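Plernby Community Boards > Events and Visits > Open day at the Brolero automation workshop
Thread started in March

hmarchetti wrote:
Members of the Events and Visits board are advised that a written account of the recent open day at Brolero is now provided in this thread. The visit was arranged at the request of members in the cut flower and nursery trades. Attendance was limited to 16 by the host, and 12 members of this board took up places. Corrections to the account are welcome and will be added to the first post.

The party was received at the front office and issued with visitor badges. A safety briefing followed. Visitors were asked to remain behind the yellow line at all times and to keep bags off the benches. The program consisted of a short talk, two bench demonstrations and a period for questions over morning tea.

The talk dealt with the handling of stemmed goods. The speaker stated that the firm's present interest is in single stems, and that bunching, wrapping and sleeving lie outside the current program of work. Several members had travelled in the expectation of seeing a bunching line, and the notice of the visit ought to have been clearer on that point. The error was mine.

Harriet Marchetti

catau_growers wrote:
Thank you for the account. I was among those who expected a bunching line. I do not consider the morning wasted, but the notice did say "flower packing" and I would ask that the wording be checked with the host before the next one goes out.

Could the first post also record that the stems used were artificial? Some members who were unable to attend have since asked me which rose variety was being trialled.

hmarchetti wrote:
Both points are noted. The host confirmed during questions that artificial stems are used at the bench throughout the year, and the first post will be amended accordingly.

The following are from the bench portion of the program. The arms are marked RB-Y1. 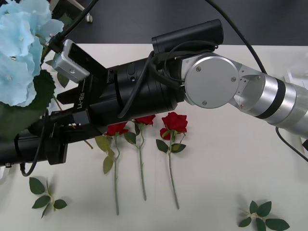

Red roses on the bench, with loose leaf sprigs beside them.

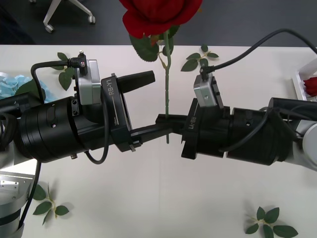
Kenji Nakamura has written to me separately and asks that his view be entered in the thread, namely that a demonstration with artificial stems is of limited value to growers, as a real stem bruises, bends and arrives with its thorns in no particular order. He would have preferred to see one bucket of fresh product handled, even badly.

bednarik_nursery wrote:
I must respectfully disagree with Kenji. An open day is not a trial. If the host had put fresh roses in front of us and the heads had come off, half the party would have gone home and reported that the equipment was useless. I would sooner see the motion performed on something consistent and form my own opinion about the rest.

For the record, the question I put to the speaker was whether a damaged stem could be detected and set aside. The reply was that this is not part of the present work. I thought that a fair answer and wrote it down.

catau_growers wrote:
With respect to the previous post, consistent stems are exactly the difficulty. We grade by length at our shed and have a 51 centimetre class that causes more argument than all the others together, and every one of those arguments concerns stems that are not straight. A demonstration that leaves this out has left out our labour cost.

I would add that the pace was slow. I understand the host said so at the outset. It should nevertheless appear in the account, so that nobody budgets on the strength of it.

bednarik_nursery wrote:
Agreed as to pace. I have no objection to that being recorded.

plernby_tafe_hort wrote:
May I ask whether the host would consider a student group? Our certificate class would benefit from the safety briefing alone. We have access to a minibus and could attend at any time after 10 in the morning. Is there a charge?

hmarchetti wrote:
There was no charge for our visit. Requests from schools and colleges are to be made in writing to the front office, and the host asks that the size of the group be stated in the first letter. Enclosed footwear is compulsory. Students arriving in sandals will not be admitted past reception.

The first post has been amended to record (a) that the stems were artificial, (b) that the pace of work was slow and was described as such by the host, and (c) that bunching was not shown. Kenji's view and the reply to it will remain in the body of the thread, as they are matters of opinion.

Members are also reminded that parking at the site is on the south side only. Two vehicles were left across the neighbour's driveway on the day and a complaint was received.

catau_growers wrote:
One of those was mine. I have telephoned the neighbour and apologised. The sign is behind a bottlebrush and cannot be read from the road.

hmarchetti wrote:
Thank you. I will raise the sign with the front office. Members who still hold a visitor badge should return it by post. Badge 109 is outstanding.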